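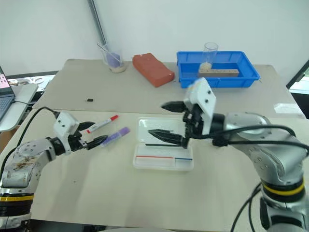
Ojo two-arm bench station: read the quote twice

Print | E-mail

Stedex would like small labs and light assembly shops to think of the Ojo as one purchase. You get two arms, two white gripper units, the control software and a day of set-up, all on one line of the quotation. We had it on trial for 12 weeks, and by the end I had a second sheet of costs which bothered me more than the first.

Start with the arms, as they are the best part. They move smoothly and hold position well, and they don't mind a bit of grime. Ours have picked up scuffs and dirty streaks on the casing and I can't say it has made any difference. If the arms were the whole product I would be writing a kinder review.

The grippers are where I began to grumble. Two narrow black fingers are fine for marker pens and other slim things. They are much less happy with a wide, shallow plastic box with a lid, and a lid is exactly the sort of job the brochure sells you on. Lụa Ngô set up a plain task for us: open the box, put a pen in, close it again. She ran it 300 times and kept a tally. It managed 219. The sales deck calls this kind of work "routine". I wouldn't leave a routine job with someone who fluffed it that often, and I would want a person standing close by, whose wages appear on no quote I have ever been sent.

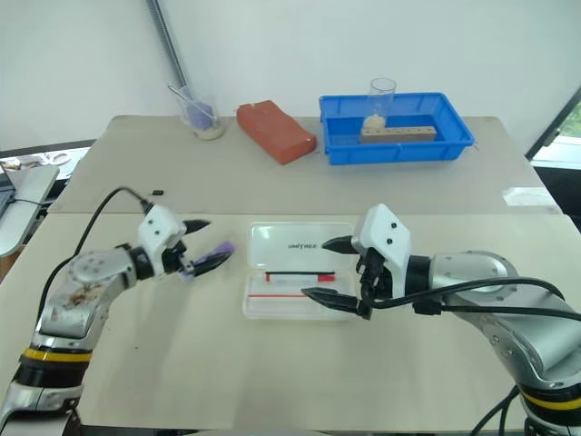 Left gripper holding, right gripper open, with the clear box between the two.

Print | E-mail

What the quote leaves out

Space. The sales drawing shows one table. We use two, pushed together, with the arms working over the front one and the things for other jobs along the back of the far one: a beaker, a blue tray, a drilled block of wood. You could do without the second table if your work is very small. Ours isn't, and we also needed somewhere for a screen at the side. Measure the room before anybody signs.

Cables. They loop over the tops of the arms and hang below them. Stedex offers a tidy-up kit from Lavitz at £700 for the pair, fitted. I think that is cheeky on a machine at this price and I haven't bought it. Bo-ram Ha, who looks after our equipment budget, has pencilled it in for next year anyway, on the grounds that I will give in.

Fingers. Pads are wearing parts. The handbook is vague on how long they last and so was the rep, both times I asked. Get a figure in writing, and get the price of a spare set in the same letter.

Training time. This was our worst guess. Jianhua Liang allowed an afternoon for each new task. The first took most of a fortnight, the second a good deal less, and the third is still not something I would show a visitor. Put staff hours in the plan as a proper line, with a margin.

What about one arm?

Stedex didn't raise it, so I did. Plenty of our jobs never need the second arm, and for those we paid for a large piece of metal to wait its turn. We looked at Etix as well, who will sell a single arm with room to add another later. Their software is uglier. Sang-wook Bae preferred it all the same - fewer screens between him and the stop button - and I can see his point.

Verdict

Decent arms, ordinary grippers, an optimistic price. Hire before you buy if Stedex will let you, and bring your own box, your own pens and your own tally sheet. We have extended the trial until July and have not placed an order.

Ifor Bellis

Print this review | E-mail this review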